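Care of Light-Colored Sectionals: Seams, Tufts and Throw Pillows

Section 3 of the upholstery notes. Covers weekly and seasonal care of pale sofas with separate seat cushions. Leather conditioning is covered in the section before this one.
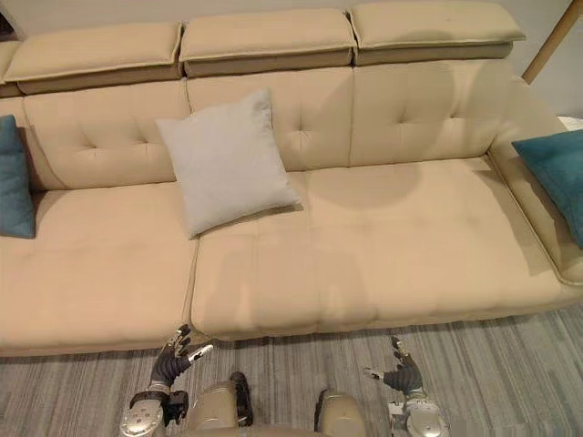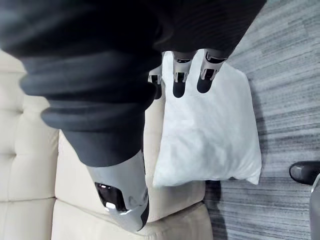

Pale upholstery shows soil first at the front edge of the seat, where legs and hands touch it, and second along the piping. Both areas need attention well before the flat surfaces do. Start by taking every throw pillow off the sofa. On a beige sectional with tufted back cushions, piped seams and a row of adjustable headrests, most of the dust sits in places a flat vacuum head does not reach: the gaps between headrest pads, the creases that run out from each tuft, and the deep vertical seam between the seat cushions. Use the crevice tool on the gaps and seams and a soft brush head on everything else. Keep suction on low over the tufts. High suction pulls at the buttons or stitches and loosens them over time.

Order of work

Work from top to bottom. Raise the headrests if they adjust, brush the hinge line, then lower them. Move to the back cushions, then the arms, then the seats. Vacuum the floor in front last.

Piping collects skin oil. Wipe it with a white cotton cloth dampened in plain water and wrung out hard. Follow the cord in one direction and turn the cloth often. Colored cloths can transfer dye to cream fabric. If plain water does not lift the mark, check the care tag under the seat cushion before trying anything else. W allows water-based cleaner, S allows solvent only, WS allows either, and X means vacuum only.

Pillows

A pale pillow left hanging over the front edge of a seat picks up dirt from shoes and from the floor. Set it back against the joint between two back cushions, with one corner down on the seat. Pick pillows up by the body with both hands. Lifting by a corner strains the seam and shifts the fill.

Rotate covers through the wash every 3 months, inside out, zipper closed, on cold. Air dry. Refill while the cover is fully dry and never before, or the insert will take on a musty smell.

Spot test

Test any cleaner on the underside of the seat front or behind the sofa. Leave it for a full day. Tsutomu Tanabe of Canpolat, who reviewed this section, asks for the test to be repeated in daylight, as yellowing on cream fabric is hard to see under warm bulbs.

Seasonal

In November, before the heating season, pull the sofa away from the wall and radiator. Vacuum the back panel and check the feet for loose pads. Reposition it with a gap wide enough for the crevice tool.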